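Progress Report to the Vustbridge Fund
Project: Teaching Household Cloth Handling by Remote Demonstration
Reporting organization: Trotard
Date of report: October 24, 2021
Prepared by: Fiorella Barbieri, Project Manager
Technical lead: Gaetano Galli

1. Summary

The project remains on schedule against the work plan agreed with the Fund. During the reporting period the team collected 615 accepted demonstrations of cloth sorting and placing, toward a target of 800 by the end of December. All demonstrations were given by trained operators through remote control of the arms. Spending is within the approved budget, and no change to the overall amount is requested. One change to the order of tasks is proposed in Section 5.

2. Work carried out

Operators control the arms from the Han station, a pair of hand controllers built under the first phase of the grant. Each operator completes 15 practice runs before any recording is accepted. A recording begins with the arms at rest and ends when the operator signals that the cloths have been placed. Recordings that contain a dropped connection or a controller fault are set aside and do not enter the totals given in this report.

The main task in this period was sorting cleaning cloths into open containers. The team chose cloths of similar weight but different color, so that a written instruction such as "place the orange cloth in the wire basket" has a single correct result. Containers are moved between recordings, and the cloths are dropped by hand and not arranged. The view from the gripper is stored with every recording, together with the positions of the joints and the commands sent by the operator. 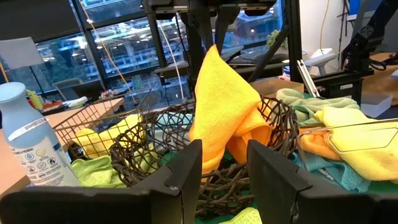

Figure 1. Cloth sorting task, gripper view, with the woven and wire baskets ahead of the fingers.

Operators reported that cloths resting over the rim of a basket are the hardest to handle. The fingers must close on the fabric without pulling the container along with it, and the operator has to judge this from the camera views alone. Mr. Galli's team responded by lowering the closing speed at the controller and by adding a short pause before each lift. The revised settings were used for all later recordings, and earlier ones were kept under a separate label so that the two groups can be compared.

3. Camera placement and data quality

The second area of work concerned the fixed cameras. The original plan called for a single overhead view. Review of the early recordings showed that this view gave operators and reviewers little sense of the height of a folded cloth, and a low camera was therefore added close to the work surface.
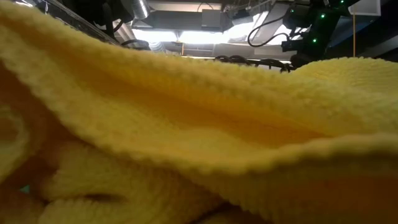
Reviewers now check each recording from every available view before it is accepted, a step that has added to staff time but has improved agreement between reviewers. The low view has a clear limit, in that a large piece of fabric can take up most of the picture. With the yellow textile piled in front of the lens, its folds and ribbed surface can be studied closely, while the arm is visible only in the upper right, above the fabric. The team has accordingly decided that the low view will be used to support the others and will not serve as the sole basis for accepting or rejecting a recording.

All accepted recordings are stored in the Grumov archive, with a written instruction and the name of the settings group attached. Operator names are replaced by codes before files are copied.

4. Staffing

The project currently employs 3 operators, all of whom have completed the full training course. Ms. Barbieri continues to oversee scheduling and reporting. Shifts at the Han station were shortened during the period after operators noted tired hands and less steady control late in the day. The effect on output was small and has been absorbed in the schedule.

5. Proposed change

The work plan places two-arm folding before the start of policy training. The team requests approval to reverse this order - that is, to train on the sorting data first and to begin folding once the first results have been reviewed. An early result would show whether the slower closing speed should be kept for folding, and would avoid recording a second set of demonstrations under settings that may later be changed. The change carries no added cost.

6. Next period

The team will complete the remaining sorting demonstrations, compare the two settings groups, and deliver a short technical note to the Fund. Equipment needs are limited to replacement finger pads and one spare hand controller, both already covered by the approved budget.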